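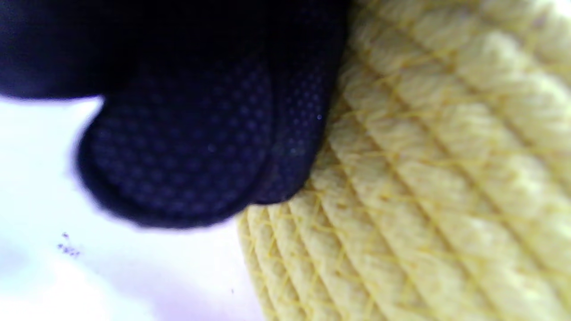 A dotted work glove up against coiled yellow rope.

Promel at Skosar: Frequently Asked Questions

Skosar calls Promel a program for "shared handling work." Employees have been calling it other things. We put this page together from the questions readers sent us after the July announcement, and we have answered them as plainly as the available paperwork allows. Where the paperwork says nothing, we say so.

What is Promel supposed to do?

It is meant to move small, repetitive handling jobs from people to machines. Picking up, turning over, setting down, putting one thing inside another. The machines learn from recordings of people doing those jobs by hand or with a hand-held gripper. Chiriac supplies the software. Skosar supplies the people, and that part gets one line in the brochure.

Is anyone being replaced?

Skosar says no. The memo says "no positions are affected by the pilot phase," and the pilot phase ends when Skosar decides it does. We asked what happens to positions after that and were sent the memo again.
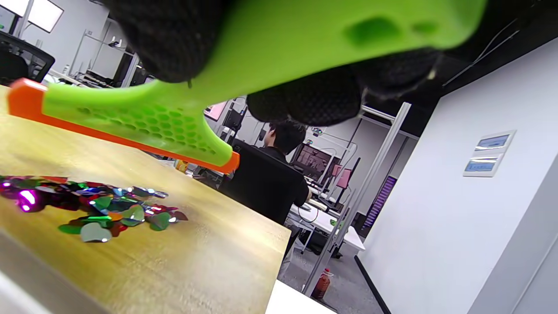
Plenarier Workplace Desk
Posted 27/11/2023

Why are people working with confetti?

Small, shiny, flat pieces that slide over each other are hard for a machine to pick up. They are also nothing like what most Skosar departments ship. A robot that can sort out a heap of foil hearts might be good at other things too, or it might be good at foil hearts. We would like to see results from an ordinary shift before anyone puts a savings figure on it.

How long is a recording session?

The schedule allows 40 minutes, then a break. Readers tell us the break is real but the cleanup comes out of it. If that is happening to you, write down the times. A schedule that only works when resetting the table counts as rest is a schedule with the wrong number in it.

Do I get extra pay for it?

There is no separate rate. The job description was changed in one place, where "other duties" became "other duties, including demonstration." Skosar's position is that demonstration is ordinary work. Chiriac's sales material describes the same recordings as "valuable." Both may be true, but only one of those words has reached payroll.

Can I say no?

On paper, yes, with 5 working days' notice to your supervisor. The form has a box for your reason. You may leave the box blank, whatever you have been told.

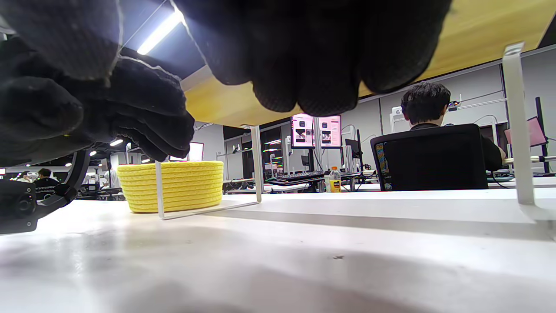 Will I be recorded if I work nearby but never signed up?

Consent is the weakest part of the whole arrangement. The form covers the person doing the task and mentions coworkers only as "incidental background." Open offices have a lot of background. Someone can be reaching over a yellow rope basket at a white desk while another person sits in a mesh chair a short distance off, back turned, facing the other way. Does the second person have a form on file? Should they need one? Skosar told us faces are blurred before storage. It did not tell us who checks, or what is done about screens. Until there is a written answer, ask for a desk map showing which areas are used for recording and when.

Can the recordings be used to rate my performance?

The policy says they "are not intended" for that. Intentions change with managers. Ask for "will not be used," in writing. Recordings are kept for 11 months, longer than the gap between two reviews for many staff.

Has it made anyone's job easier?

Possibly. A few people wrote to say they like the variety and would rather do this than packing. We believe them. What we have not seen is a single task that was taken off somebody's list. So far the program has added work for people, with a promise that less will follow.

What about sore hands and wrists?

Report it the same day, even if it feels minor. Repeating one small grip is still repetitive work, however light the object is. The risk assessment we were shown deals with trip hazards and cables in some detail and has no section on hands.
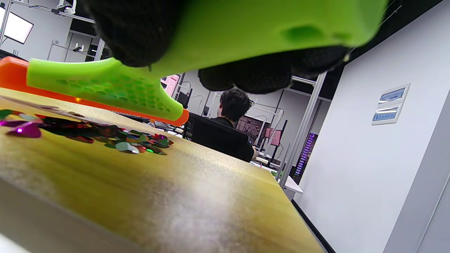

Who decides whether the pilot worked?

Skosar does, using 6 measures chosen together with Chiriac. They cover things like completed recordings and hours logged. None of them asks the employees anything. We have requested the full list and will add it to this page if we get it.

Where do I send a question that isn't covered?

Use the contact form at the bottom of the page and choose "Promel." You can leave your name out. Please don't attach recordings or screenshots from Skosar systems, and please don't write to us from a work account.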